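Filed under: Visits > Kit & Machines
14 shares | 3 comments

Open day at Moser: a look at the Bondora two-arm bench

July 24, 2020

Quick write-up before I lose my notes. Went to see the Bondora, the two-arm tabletop setup Moser are now selling and also hiring out by the month. Got there late, missed the intro talk, so this is mostly the bench itself and what I could get out of the staff. 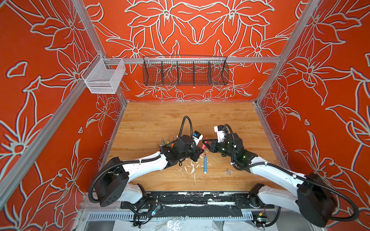

What you get

Two arms, grippers, a camera on each wrist, the frame, the table. You supply the PC. Arms are fixed to a plate along one side of the table and reach in towards each other, so both grippers can work the same spot in the middle. That was the bit I wanted to see, as our own single arm at work can't hold a thing and do something to it at the same time.

Task on show was marker pens. Pick up, hold, pass over, stand with the others. Sounds dull but pens are a decent test, they roll and they're thin. Green, yellow and orange ones standing up behind the left gripper, pink one held in the right. Watched for 20 minutes or so. Handovers are slow. Smooth though, no jerking, and the wrist cameras get a close view of what the fingers are doing.

Walls of the enclosure are bright orange-red with massive white-outlined flowers all over. Asked if you can order it in plain. You can, same price.

Build

Silver aluminium extrusion, so you can bolt on whatever you like. There's a black mesh basket hung on the back rail, five compartments, and a white one up in the corner. Both are on the options list. I'd just buy my own baskets.

Cabling I'm less sure about. Runs down the outside of the arms with white zip ties, then big corrugated loops at the wrists. Easy to get at if somethign fails, fair enough. But there are small circuit boards out in the open near the bases and I'd want those boxed in before letting students anywhere near it. Was told a cover is coming in November. Didn't get a price.

The table top is light wood-grain, bit of white paint on it, and more on the black plate. Bench has clearly had some use. I prefer that at an open day, tells you more than a polished one.

Cost and hire

Hire is 1,000 a month with a three month minimum, delivery on top. They wouldn't give me a buying price on the day, "depends on spec". Service plan is separate. Spare gripper fingers come in the box, spare cameras don't.

They said the demo bench had logged 2,803 handovers. No figure for how many of those were dropped, I did ask twice.

Compared with the Gornidov

Only other one I've seen close up was the Gornidov, last year at the Nalberg fair. Stiffer frame, much quieter fans, but the grippers were further apart and you had to fiddle with the base positions to get them to meet. Bondora is better there. Software on the Gornidov was nicer. Manual too, the Moser one is still half screenshots.

Would I hire it? Probably yes, three months, once that cover is out. Wouldn't buy yet. Parking is round the back by the way, the front gate is exit only and the sign is tiny. Coffee fine, sandwiches gone by the time I got their.

Comments (3)

benchrat
Did they let you drive it yourself or was it all staff? We asked for a go last time and got a leaflet.

> reply from author
Staff only. You can book a hands-on slot but it's a separate day.

pipandsqueak
We've hired one since spring. Agree about the boards, we made our own box out of scrap acrylic. Slow handovers you can speed up in the settings, but go gently.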